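Produce bench notebook, November, started 9:40 in the morning

I meant to write this up before the delivery came and of course the delivery came first, so some of it is from memory and some from the back of the Hagedorn packing slip, which I have taped inside the cover in case anyone wants to check my arithmetic. Peppers and apples this time, no pears. The order was supposed to include pears, and I did call, and a very nice person at Hagedorn told me they would ride along with the next one. So the pear pages stay blank for now, please don't use them for anything else!

The apples are bigger than the last lot. I had been hoping for the small ones that sit upright by themselves, but these are heavy things with sloping shoulders and they would much sooner lie on their side, so on their side is how I'm going to look at them. I've started with the calyx end, as that was where the trouble showed up on the Skarndale fruit. 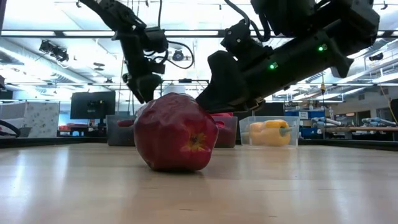

Flaneo Food Storage Group, Produce Bench

Good deep red on this one, and a nice shine to it, but the skin has a slight wrinkle and some dimpling that I would like a second opinion on. I can't tell by eye whether it is drying out or whether the variety simply looks like that. The calyx end is yellowish, and I have put that down on the sheet as color and left the "ripeness" column alone, remembering how much of an argument that column caused last time. If you go over the apples after me, please do the same and write what you see.

The yellow bell pepper has a bin to itself, lying on its side with its green stem still on. I'm quite fond of it. It came in as a single and it doesn't belong to any of the weigh groups, but I'd like to keep it as a color reference for when we get a proper yellow lot, so please nobody take it home for a salad.

Weights next. The red peppers came to 2580 g on the big scale with the tray zeroed out, and I did that twice and got the same number both times, which pleased me more than it should have. The scale is the 4000 g one. The other scale stops at 800 g and has been reading a little high since it was moved, and I've put a strip of tape across the front of it until I can borrow the check weights from upstairs. If you need something small weighed before then, use the big one and live with the coarser reading.

Humidity on the bench at 10:15 was 60 percent by the wall gauge. I would like it lower, but I would also like a window that opens, and I have been told what I can expect on both counts.

A word about how the peppers go into the bins. I had been putting them in stem up, all in a nice row, and it looked lovely, but it wastes a great deal of space, and on the last lot the stems got knocked when the next pepper went in on top. So I'm letting them settle how they like, snug up against each other and against the front wall, lobed ends facing out if that is how they land. You can still make out the red through the plastic, so there's no need to lift everything out for a quick look at the color.

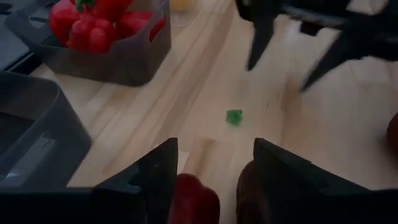
Stems are the other thing. They break, and little green bits get everywhere, and a bit of stem that sits under a fruit overnight leaves a mark that looks for all the world like the start of a bruise. I spent most of a morning on the Skarndale lot looking at marks like that. So before anything is set down, have a look over the tabletop for green bits of any sort and pick them up. I use my fingers. The brush just chases them along the seams in the wood.

Speaking of the wood, I still like working on it. I know there was talk of covering it with the white Drirkeo mats, and I tried one for an afternoon, but the red threw such a pink cast onto the white that I didn't trust my own color notes. The pale wood is kinder. It does have a bit of gloss and it picks up reflections, so stand to one side if the lights bother you.

Wipe down with the damp cloth, then the dry one. Don't soak the bins, they only need a rinse and an hour upside down on the rack.

Still to do: check weights for the small scale, second opinion on the apple skin (bring the hand lens, mine has gone missing again), new labels for the bins as the old ones have curled, and a call to Hagedorn about the pears. I'll do the next humidity reading at 3:30 and pencil it in under the first one.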